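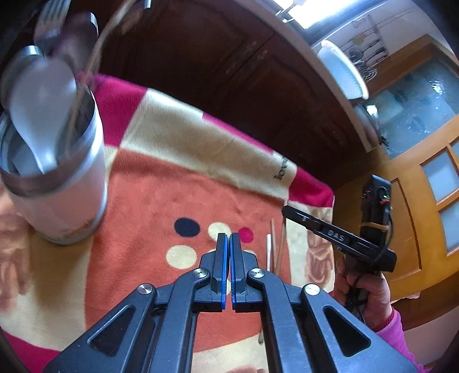
Why a blanket, when there was a perfectly good table in the room, was the first thing a fellow student asked when we put our plan up on the course page, and then, a line further down, whether we had ever tried picking up a chopstick from fleece with cold hands. We had not, at that point, and it was a fair thing to ask, so a good part of this report has turned into a long answer to it.

Londo — our project for the Home and Materials module
Report handed in May 11, 2025

What we set out to do

Londo began in September as a rather vague idea about tidying. Everyone in our group had a kitchen drawer at home full of thin, rolling, awkward things: odd chopsticks, skewers, lolly sticks kept for seedlings, the handle of something long since lost. We wanted to find out which soft or hard surface is the most pleasant to sort such things on, by which we meant a surface where they stay put, can be seen easily and can be picked up again without fuss.

We compared three surfaces. The first was the table in room 704, which has a smooth, slightly shiny top. The second was a thin cotton tea towel laid over that table. The third was a fleece blanket, patchwork style, in orange, cream and magenta, with big round dots on the orange part. It was chosen mainly for being to hand, but we grew very fond of it and I think it shows in what follows.

How things behave on fleece

The nap does most of the work. A stick put down on the orange panel stays more or less where you left it, and you can set several of them side by side, white, pinkish brown and plain brown, with a bit of space between, and then go off and look for the next one. On the bare table the round ones set off for the edge as soon as somebody leaned on it. The tea towel was in between, and better when it was damp, though a damp towel is not a nice thing to lay wooden chopsticks on and we stopped doing it after the first go.

Picking up is another matter, and our fellow student was right to bring it up. On a hard table you can press one end of a stick and the other end lifts a little. On fleece the end simply sinks in. You have to come at it from both sides at once and pinch, and if you pinch too low you get a tuft of blanket as well. We found it easiest to take hold near the middle. Wrinkles help or hinder depending on which way they run: a stick lying across a soft fold has a gap beneath it, and one lying along the fold has tucked itself in for the night.

Colour, and what we would change

We had not planned to write anything about colour, but it came up every time. Pale sticks were very easy to find on the orange and a nuisance on the cream, where the brownish prints are also much the same shade as an old chopstick. One of us reached for a printed curl more than once. The dots were less trouble than we expected, as nothing in our drawers was round and flat.

Next time we would use a plain blanket in one strong colour, and try a shorter fleece too. We looked at two storage trays as well, the Jumeo and the Flaron, for keeping the sticks in once sorted, but ran out of time to do more than put things in and take them out again. Both were fine for long sticks. The short ones slid about in the Flaron and we ended up lining it with a strip of felt from Tannous, the shop near the station, where we had also got the tea towel.

Costs and care

There is not much to say about money, as nearly everything came from home. The blanket went through a cool wash halfway through the project and again at the end, with no softener, and was dried flat over two chairs. Shake it outdoors first. Crumbs and splinters hide in the nap, and we found one of the splinters by sitting on it.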